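Careers > Investigations > Open Positions

Home | About | Newsroom | Careers | Contact

Records Analyst, Organized Crime and Public Corruption Desk
Talport Center for Court Records
Posted 3/27/26

The Talport Center for Court Records is hiring one full-time records analyst to work on cases that link organized crime to public contracts. The analyst will read court files, company registers and seized business records, and will prepare plain summaries that reporters, lawyers and researchers can use. The job is based in our Talport office and reports to Haruna Iwasaki, who runs the desk.

Most of the first year will be spent on the Rametti file. Rametti was a haulage and waste company that held city and port contracts until it was placed under court administration. Two of its former managers are awaiting trial on charges of extortion and false accounting. The court has released 213 boxes of paper records to accredited readers, along with copies of files from the company's office computers. We have indexed the paper from the head office. The depot records have hardly been touched. 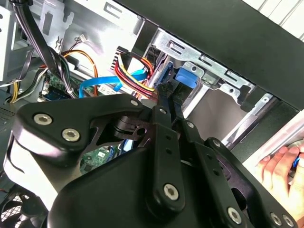 The desk has a staff of 11, including three lawyers and two translators. Analysts usually work in pairs, with one person reading a file first and the other checking the summary against the source. You would be paired with Shigeru Ichikawa for the depot records. He has worked on the Rametti file from the start and wrote the index we use now.

What the job involves

Reading invoices, payroll sheets, bank statements and letters, and entering names, dates and amounts in the case index.

Comparing company records with published contract awards. In February we began matching Rametti invoices to port tenders, and this will be the new analyst's first assignment.

Writing case notes of one or two pages. A note says what a document shows, where it is kept and what is still uncertain. It does not say who is guilty.

Attending hearings in Talport when asked, and keeping a written log of what was said in open court. Recording is not allowed in the building.

Answering requests from outside readers who want to know whether a person or company appears in the index.

Part of the material comes from old office computers. You will not be asked to recover files yourself, but you will need to read the lists that come with them and notice when a date or a folder does not match the paper record.

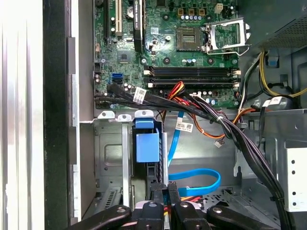
Inside a desktop tower, with the green motherboard in view.

What we are looking for

At least two years of work with court, police, tax or company records. Time spent in a law office, a newsroom, an archive or an audit department counts. A degree is useful but is not required.

You should be able to read a balance sheet and explain it in everyday words. You should be comfortable with spreadsheets of several thousand rows. Reading knowledge of Spanish or Italian is a plus, and applicants who have either should say how well they read it.

We also need someone who can keep material to themselves. Some of the files name witnesses and relatives who have not been charged with anything. Analysts sign a confidentiality agreement before they are given access, and a breach ends the contract.

Applicants must not have worked for Rametti or for its former subsidiary Jinus, and must not have a close family member who did. If you are unsure whether this applies to you, write to us before you apply.

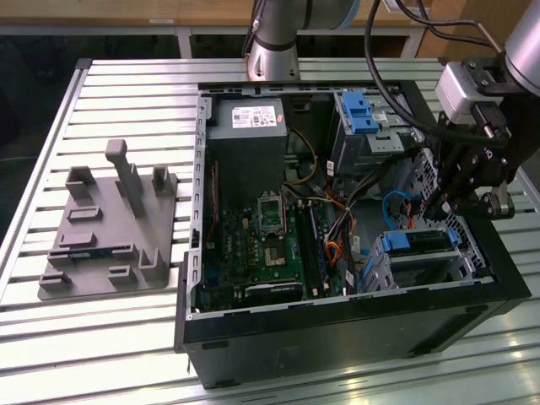

Safety

Our staff names do not appear on published case notes. Analysts do not contact suspects or their families, and they do not visit company sites. Any threat, including one made online, is to be reported to Haruna Iwasaki the same day. New staff take a short security course in their first week. It is held in the office during paid hours.

Pay, hours and leave

This is a two-year contract, with renewal depending on the court schedule and funding. The week is 37.5 hours. Paid leave is 21 days a year plus public holidays. Pay follows our grade 2 scale, which we send to any applicant on request. Travel to hearings is paid. Up to two days a week may be worked from home once the trial period is over, but court copies may not leave the office, so weeks with heavy reading are office weeks. 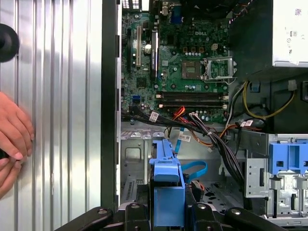
The office is on the third floor of the Kinoshita building, across from the tram stop. There is an elevator. The reading room is kept quiet, and calls are taken in the corridor or the small meeting room.

How to apply

Send a resume and a cover letter of no more than one page. Tell us about one set of records you have worked with, how large it was and what you did with it. Leave out anything you are not free to share. Please do not send writing samples at this stage.

Applicants on the short list will be given a 90-minute reading test using closed case files, followed by an interview with Haruna Iwasaki and one of the lawyers. The test is paid. A background check is done only for the person who is offered the job.

Applications may be handed in at the front desk or sent through the form on our Careers page. Use "Records Analyst" as the subject. People who applied for the research assistant post last year are welcome to apply again and should mention it in the letter.

We use cookies to remember your settings and count visits. Accept | Manage preferences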